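Zunham Residents' Board > Housing and Property > Desk surfaces in the shared study rooms

Started by H_Thomas_Skikville

The Skikville residence office is reviewing the furnishing standard for its 52 study rooms before the July turnover. The present standard calls for an unprotected wood desktop. The proposal is to supply each desk with a flat cover sheet in a pale color, to be replaced every 4 years. Comments from tenants and from other residence offices are invited. Please state which building you are writing from.

Hema Thomas
Residence Office, Skikville

Reply from ondow_tenant_rep

Writing from Ondow House. Our members do not support a cover sheet. Sheets shift during writing, collect crumbs along the edges, and are not cleaned between tenancies. A properly oiled desktop may be sanded and finished again. We ask that the office publish the refinishing cost before a decision is taken.

Reply from HoaTu_Thevar

The Thevar building adopted covers two years ago and I must respectfully disagree with the previous post. Deductions for desk damage had been our most frequent source of appeals. They are now rare. The sheets do shift if they are undersized, and I would recommend a minimum length of 104 centimeters.

Hòa Từ
Thevar Building Services

Reply from quietfloor

Could the office clarify whether tenants may decline the cover? I draw at my desk and require a hard surface. The draft notice is silent on this point.

Reply from H_Thomas_Skikville

Tenants may decline in writing at check-in. The desktop would then be inspected under the existing rules — including the deduction for ink and heat marks. With regard to refinishing, the quotation we hold is 800 per floor, excluding removal of furniture. I will ask for an itemized version.

Reply from ondow_tenant_rep

The clarification is noted. Our objection stands as to cleaning. If the covers belong to the office, the office should wash them at each change of tenant, and the notice should say so.

Reply from HoaTu_Thevar

That is a fair request. Thevar washes them at checkout and keeps spares in the linen store. As to color, I would advise against dark sheets, which show dust and make small items hard to find. A pale gray-green on brown wood is shown below, with a wide strip of the wood left uncovered at the right. Shadows do fall plainly on a light sheet, so the position of the lamp deserves some thought.

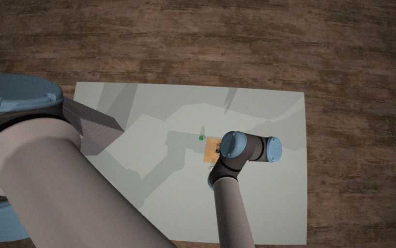
Reply from quietfloor

Thank you for the answer on declining. I have no objection to the color. I would ask that the written form be available at the front desk and not only through the portal, as the portal was closed to new tenants during the last turnover.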